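How to oil a bare wooden table

Mar 2, 2018

A table top that has never been sealed, or has lost its old finish, will pick up rings and grease marks very quickly. Oil is the easiest finish to put on at home and the easiest to repair later. Set aside a weekend, and do the work somewhere you can leave the table alone overnight.

What you need

Hard wax oil or Danish oil
Sandpaper in 120, 180 and 240 grit
A cork sanding block
Lint-free cotton cloths
A vacuum cleaner with a brush head
Gloves

Our table is the Mabula, 146 cm long, bought from the Emham shop in July. The top comes untreated. We used Flutell clear oil, and one small tin was enough for 2 coats with a little left over.

1. Clear and clean the top

Take everything off and wipe the wood with a cloth wrung out in warm water and a drop of washing-up liquid. Wipe again with plain water and let it dry fully. If there are greasy patches, go over them with white spirit and open a window.

2. Sand it

Start with 120 grit if there are stains, or 180 if the wood is clean. Always sand along the grain. Marks made across it may not show on dry wood, but they will stand out as soon as the oil goes on. If your table has a metal edge, put masking tape over it before you begin.
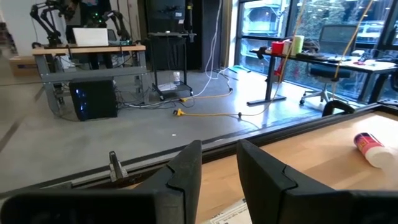 Pale wood with a black metal edge.

Finish with 240 grit, using light pressure. Going finer than this closes up the surface and the oil will not soak in well. Vacuum the dust off, then wipe with a barely damp cloth.

3. Put on the first coat

Stir the tin well. Pour a little oil on a folded cloth and rub it in along the grain, working in strips from one end to the other. Leave it for as long as the tin says — ours said 15 minutes — and then wipe off all the oil still lying on the surface. Any left behind will go sticky.

4. Second coat

Wait until the next day. If the top feels rough, rub it over gently with used 240 paper and dust it off. Put on the second coat more thinly than the first.

Let the table stand for nearly 36 hours before light use. Keep hot dishes and wet glasses off it for a week.

Getting rid of the cloths

Oily cloths can heat up and catch fire on their own when bundled together. Soak them in water, lay them flat outdoors to dry, and only then put them in the bin.

Looking after it

Wipe up spills soon and avoid scouring pads. When water stops forming beads on the top, it is time for another thin coat. You can treat a worn patch by itself — sand it lightly, oil it, and blend the edges with a dry cloth.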